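6.3 Setting up the bin region for the grasp planner 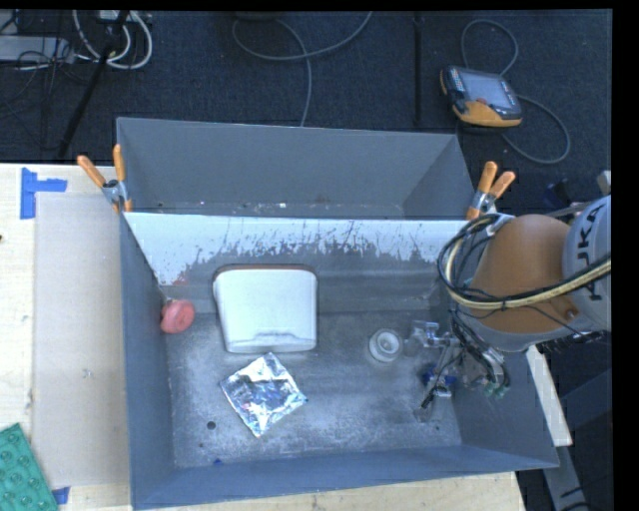 Randa Dabbas asks why the divider has to be entered by hand when the depth camera can see it perfectly well. It can see the top of it. The camera returns a usable surface for the upper face of a divider and very little for the lower part, where wear and low light leave gaps in the cloud. The Vekaveo planner treats a gap as free space unless the region file says otherwise, and a path through a gap is a collision.

This section applies to a fixed camera and a bin that does not move between cycles. For bins on a conveyor or cart, use section 6.5.

Before you start

Camera calibration (section 5) must be complete and the residual must show green on the status page. The arm must be in manual mode at reduced speed, with the teach pendant within reach of the person doing the setup. Place a few sample parts in the bin. Include at least one shiny part if the job has any.

Defining the region

1. Open Regions and select New > Bin.

2. Touch the gripper reference tip to three inside corners of the bin rim, in any order, and press Record at each. The software fits the rim plane and shows the fit error in millimeters. If the error is above 2 mm, clear the points and repeat.

3. Enter the inside depth of the bin. Measure from the rim to the floor. Do not measure to the top of any liner.

4. Select Add divider. Touch both ends of the divider at its top edge and press Record at each.

5. Set Divider height to Full unless parts can pass underneath.

6. For each compartment, set Use to Pick, Place or Ignore. A compartment set to Ignore is left out of detection but remains in the collision model.

7. Add a keep-out block for every clamp, bracket or bolt head that stands above the rim. Draw the block larger than the object by the width of one finger on all sides.

8. Save the region. The file is written to the active job and is not shared with other jobs.

Note: Clamp handles are often missed at step 7. The rim fit does not detect them, and the default approach height clears the rim only.

Setting the cable envelope

The planner models the arm links from the robot description file. Hoses and cable bundles carried outside the arm are not in that file.

9. Open Tool > Envelope and select Cylinder.

10. Jog the wrist through its full working range by hand and watch how far the bundle swings out on each side. Enter the largest distance as the radius.

11. Turn on Check envelope against region. This adds planning time. On the Fernell controller, raise the planning timeout to 700 ms before running the first cycle, or the planner may report error 157 (no path within time limit) on picks near a wall.

Tuning detection

12. Run Detect Once. Candidate grasps appear over the live cloud, colored by score.

13. Check foil, clear film and glossy plastic first. Highlights on these surfaces produce holes and false peaks. If a part shows candidates hovering above it, set Peak filter to Strong.

14. Check white parts lying near a white wall or divider. If the part and the wall merge into one segment, lower Segment gap one step at a time and run Detect Once after each change.

15. Check the floor. Scuffs and drain holes have no height and should produce no candidates. If they do, turn on Ignore flat segments. Parts thinner than the floor tolerance will also be ignored with this setting on.

CAUTION: Do not test a new region at production speed. Run the first picks in manual mode with Confirm Each Motion turned on.

CAUTION: Moving the bin, the divider or a clamp invalidates the region. The software cannot detect a small shift. Mark the position of the bin and any nearby fixtures on the table with tape, and repeat steps 2 through 8 if anything has moved off its marks.

Older region files

Regions saved with the Nurnari plug-in load without dividers. Open the file, repeat steps 4 through 6, and save under a new name. Keep the old file until the first full run has finished.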